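Stock Handling and Storage, Unit 4: Canned and Bottled Drinks
Course handout, Plosness Catering Skills Program
Revised 2024-09-13

Reading before class: the storage chapter in the course binder, and your own notes from Unit 3 on dry goods.

1. What this unit covers

Unit 3 dealt with dry goods in bags and boxes. This unit covers drinks in cans and plastic bottles, from the time they reach the back door until they go on a shelf or into a cooler. The practice session uses ordinary soft drinks and bottled water. Glass is left for Unit 5, along with crates and returns.

Drinks look simple to store, and most of the losses in a small kitchen come from routine mistakes. Cans get dented when they are dropped into a cooler. Multipacks are torn open at both ends and the loose cans roll away. Older stock ends up behind newer stock and passes its date there.

2. Words used in this unit

Multipack: a number of cans sold together in one wrap or box.
Single: one can or bottle taken out of its pack.
Rim: the raised edge around the lid of a can. It takes the load when cans are stacked.
Shoulder: the part of the can just below the rim, where the body narrows.
Tab: the metal piece used to open the can.
Facing: the side of the can or pack that is turned to the front of the shelf.

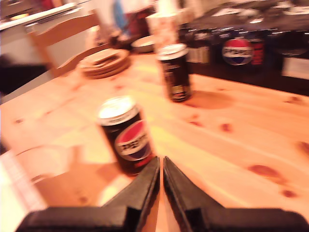

Singles need more attention than packs. A can standing by itself is easy to knock over, and it often has no label telling anyone which delivery it came from. At the Rocha café, which many of you will visit in July, opened packs are used up before a new one is started, and singles are kept in a shallow tray on the lowest shelf of the cooler. Copy this practice unless your own workplace has a different written rule.

3. Checking in a delivery

Work on a clear, dry surface at waist height. Set the packs down flat. Check the wrap for tears and sticky patches before you sign the delivery note. A sticky patch usually means a leaking can inside, and the whole pack should be set aside and opened over a sink.

Find the date on each pack. On most cans the date is on the base, so you may have to lift a single to read it. Write the date on the front of the pack with a marker, in figures large enough to read from the doorway.

Count packs first, then singles. Enter both on the Prulau stock sheet in separate columns. Do not turn packs into singles on the sheet. The storeroom at the training center has room for 2,000 cans, and a mix of the two units has caused wrong orders in the past.
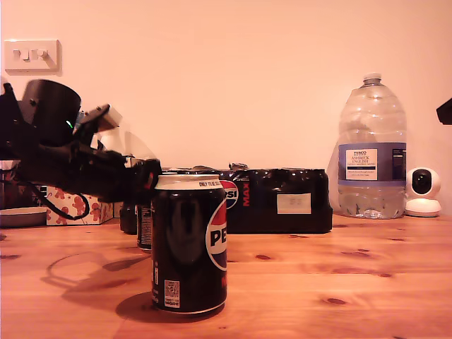
Wrapped packs come in two main kinds, board and plastic film. Board keeps its shape when opened but goes soft in a damp room. Film is lighter and gives less support once it is cut. With a glossy black wrap like the one on the Pepsi Max multipack, the shapes of the cans show through the wrinkled top, so you can run a hand along it and feel for a gap or a crushed can. Cut film at one end only. Slide the cans out as needed and leave the rest of the wrap in place.

Many cans from multipacks carry a line of small print about how they may be sold. Read it before you put singles out for customers. If it says the cans are not for individual sale, use them for staff or for events where drinks are not priced one by one, and note this on the sheet.

4. Handling singles

Hold a can by the body. Keep your fingers off the lid, where people put their mouths. Move one can in each hand at most, or use a tray. Put each can down on its base and let go only when it stands steady.

Check three things on each single:
The rim is round, with no sharp bend in it.
The tab is flat and closed.
The body has no deep dent, above all at the shoulder or along the seam.
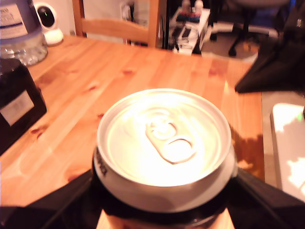 A small, smooth dent in the middle of the body is usually harmless. A dent with a crease in it is a reason to reject the can. Bulging ends are always a reason to reject. Rejected cans go in the red bin with a note of the date and pack, and they stay there until the supervisor has seen them.

Wipe lids with a clean damp cloth before serving. Use a fresh cloth for each tray.

5. Storage

Keep drinks out of direct sun and away from ovens and heaters. A can left on a sunny windowsill or in a parked van can reach a pressure that bends the ends outward. Do not freeze cans.
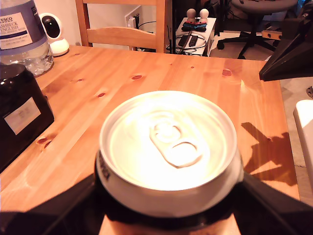

Closed can, pull tab unopened.

Put water bottles on the floor-level shelf, upright, with caps tight. Leave 2 inches between the stock and the wall so that air can move and the floor can be swept.

6. Practice task

Work in pairs. You have 55 minutes. Check in the delivery on your table, fill in the Prulau sheet, and place the stock on the shelf marked Plosia with the oldest dates in front. Hand in the sheet before you leave. Bring a marker and a clean cloth.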